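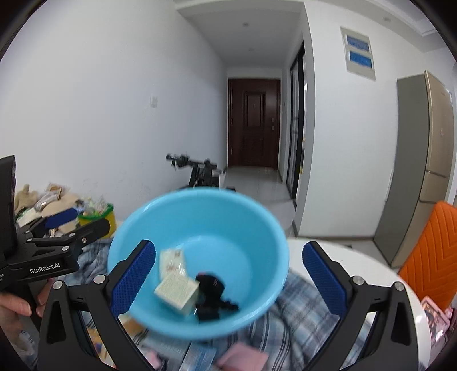
Tranura planner: frequently asked questions

Why does the planner stop when there are two grippers in view?
It's working out which one it is. Set the tool ID in the config file and the existential pause goes away.

Can it handle a bowl with things in it?
Yes. Tick "loaded container" and the tilt limit drops. Leave it unticked and you'll be writing to us about the next question.

Where did the contents go?
See above.

My straight walls look bent. Is that a bug?
No, it's a fisheye lens. Run the Bedden calibration tool — the old one, until Yurii Symonenko finishes the new one. He has said June. He didn't say which.

How many clips do I need before training?
We start at 115. Some people send 4,000 and ask why it's slow.

Do you answer email on Saturday?
The auto-reply does.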